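Good Practice in Tabletop Manipulation: Gallery

Fondotlow Automation Practice Group
Gallery pages / Shared workcells / Kitchen objects

This gallery accompanies the Sullell Code of Practice for Shared Robot Workcells, adopted by the group in November. It is intended for supervisors, operators and visiting students who will work beside a robot arm at table height. The Code applies to all tabletop work carried out at the Fondotlow site, including trials with household and kitchen objects. Each entry carries a short caption and, where appropriate, a reference to the relevant section of the Code. The gallery does not replace the induction session.

1. Before the session

Operators confirm that the emergency stop is within reach of a seated person and that the session has been entered in the Kuster log. The arm's speed limit is set to 300 millimeters per second for any session in which a person may place or remove objects. A higher limit requires written approval from the site supervisor. (Sections 2 and 3)

2. Objects on the table

Section 4 of the Code governs the layout of objects. Items should be placed so that the gripper can approach each one without passing over a person's hands, and the object list should be updated whenever the layout changes.

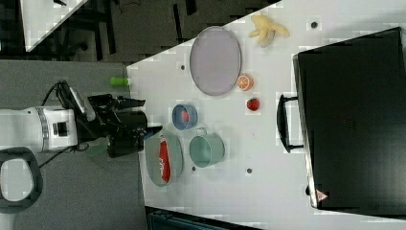 Packet on an oval plate in front of the gripper, with the pot, the small blue bowl and the strawberry farther along the table. Containers and their contents are listed as separate items. (Section 4.2) 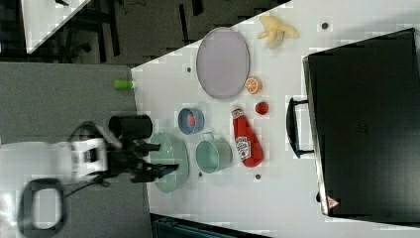 Gripper fingers just above the rim of the large pale green bowl. Rims are treated as contact hazards, and the approach height is recorded for each container in use. The ketchup bottle, lying on its side, is listed together with its orientation. (Sections 4.3 and 4.5)

3. Cables and floor area

Cables serving the arm must have enough slack for its full range of motion and must be kept out of walkways. Operators check the cable path at the start of each session and again after any change to the mounting. Walkways beside a workcell are to be at least 800 millimeters wide – measured from the outermost point the arm can reach, and not from the table edge. (Section 5)

4. Labels and equipment cases

Warning labels must remain legible and may not be covered with tape or inventory stickers. A case kept on the table during a session is treated as a fixed obstacle and entered in the Tetum layout file before the arm is enabled. If the case is moved, the layout file is revised and the operator runs one slow pass without objects. (Section 6)

5. Records

In the first reporting period under the Code, 1,978 trials were logged across all tabletop workcells. Of these, 261 were stopped by the operator before completion. A stopped trial is not considered a fault on the operator's part, and no explanation is required beyond the entry in the log. Supervisors review stopped trials monthly and report recurring causes to the practice group.

Use of this gallery

Captions may be reproduced in training material within the site, provided that the section references are kept. Requests to add entries – including entries from workcells not yet covered – should be sent to the practice group through the site office. Proposed captions are checked against the current edition of the Code before publication.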